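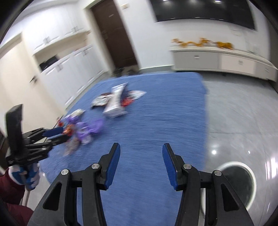
How many demonstrations do I need before the robot gets the hang of a task?

Depends on the task, but for a simple pick and drop I start people at 155 clean ones. Our longest job so far took 471, and I'd have stopped sooner if I'd been less fussy about the early takes!

Do I have to be good at it?

You'll feel clumsy for the first hour. Go slower than you want to and keep your wrist loose - the jerky takes are the ones I end up throwing out.

What if I drop something halfway through?

Leave it in. Pick the thing up again with the gripper and carry on (please don't grab it with your fingers). Kilian Leitner at Stetlow keeps a whole folder of recoveries like that and swears by them.

By hand or by remote control?

I like hand-held for anything on a tabletop. Remote is better when the arm has to reach somewhere I can't stand - I did 2 weeks of that on the Fondov job and my shoulders still remember it.

Can two people record together?

Sure, just agree who moves first.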